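Incidencia 580: la wifi se cae en la habitación del fondo
Lectura: 3 minutos

Abierta por Bindu Kamath. El portátil pierde la red varias veces cada tarde y vuelve solo. El soporte de Nivo respondió con lo de siempre: reiniciar el router y actualizar el firmware. Hecho dos veces en agosto, sin cambios que yo haya podido medir.

Segunda respuesta de Nivo: «saturación del canal». Puede ser, pero no adjuntan ni una captura. Pasé a un canal fijo y el registro siguió marcando cortes, algunos de más de 300 segundos.

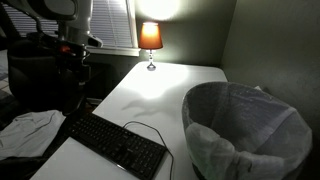
El registro del router apunta a otra cosa: antes de cada corte hay un cambio de banda, de 5 a 2,4 GHz. Bindu sospechaba de las interferencias eléctricas y quería cambiar la lamparita de pantalla anaranjada que está al final del escritorio, junto a la pared. No me lo creo — los cortes salen igual con ella desenchufada.

Desactivé la selección automática de banda. Llevamos 4 días sin cortes, que tampoco demuestran gran cosa. Dejo la incidencia abierta.

Comentarios

Relu Iordache: A mí me pasó lo mismo y era el repetidor. ¿Tienes uno?

Kartini Tjoa: Cuatro días no son nada. El mío aguantó dos semanas y volvió a caer.

Veronika Zürcher: ¿Qué versión de firmware? Sin eso no hay forma de comparar.

Contacto | Aviso legal | Volver arriba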